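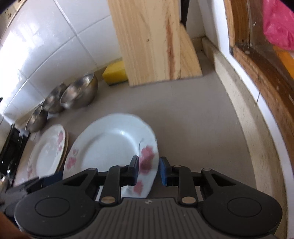 The group met on Monday to decide whether the Nandley kitchen work needs the second equipment order, and the short answer in these minutes is that it hasn't been shown to. Florence Hawthorne took the chair and asked that every line on the order be tied to a job we do now. Plates came up first. With the fingers open, one tip over the plate and the other just outside the flowered rim, the hand-held gripper is placed well enough for a rim grasp, and the chair wanted to know what the dearer fingers would add to that. No one had a figure. The supplier's brochure says "improved dish confidence", and it was agreed this is not a measurement.

1. Minutes of the last meeting

Accepted, with one correction. Under "Robot arm" the word "approved" should read "discussed".

2. Grernitz quote for replacement fingers

The quote is $996 for a set, freight extra. Grernitz would not say how much extra. Tkachenko spoke for the purchase: fingers wear, and waiting on a delivery costs working days. The chair asked how many sets had worn out so far. Tkachenko didn't have that with him and thought it was few. Asked whether "few" could mean none, he said he would check.

It was also pointed out that the quote expires at the end of June and that the last one from the same firm did too, and came back the next week at the same price.

Decision: no order. Bring back a record of wear, by set, and a quote with freight in it.

3. Wollico arm, trial hire

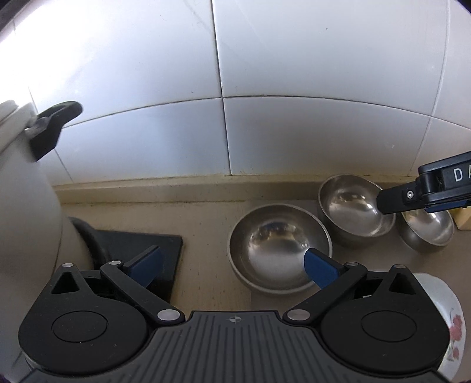
Item 3: hand-held grippers at the counter with the steel bowls, fingers open.

The proposal is to hire a Wollico arm and fit it over a counter like this one. Supporters say the hand-held recordings carry straight across to an arm. Hawthorne said she had heard that in the demonstration, where the counter was bare and the one cup was made of foam. Our counter has a big pot with handles sticking out, a flat black board, and shiny bowls standing close to the back ledge. She asked whether the Wollico people had tried their arm on polished steel under a glare off white tile. Their written reply was that the arm is "suitable for kitchens".

Reach was argued over for longer than it deserved. A person can lean a hand-held unit in over the bowls from the side. Whether an arm on a fixed base can do that without meeting the pot first is not in the brochure, and the drawing supplied has no pot in it.

Decision: no hire until Wollico runs the arm on our own pot, bowls and plates, with our people watching. If they charge for that, it comes back here before anyone signs.

4. Recording target

The plan says 400 recordings before the arm is chosen. The chair asked where the number came from. It was in last year's plan. It was in that plan because it was in the application. Left as is for now, under protest from two members who want it lower and one who wants it explained.

5. Small items

Dish sponges and a second set of bowls to come out of petty cash. Label tape refused again; there is plenty in the drawer.

Tkachenko asked that his disagreement on item 2 be noted. Noted.

Actions
Tkachenko: wear record; ask Grernitz for freight in writing.
Hawthorne: letter to Wollico about a trial on our counter.
All: read the hire terms, including the page on damage, before speaking to item 3 again.

Meeting closed 5 p.m.

Nandley > Working groups > Equipment > Minutes
Search minutes Enter keyword Go
Contact the equipment group | Copyright Nandley | Back to top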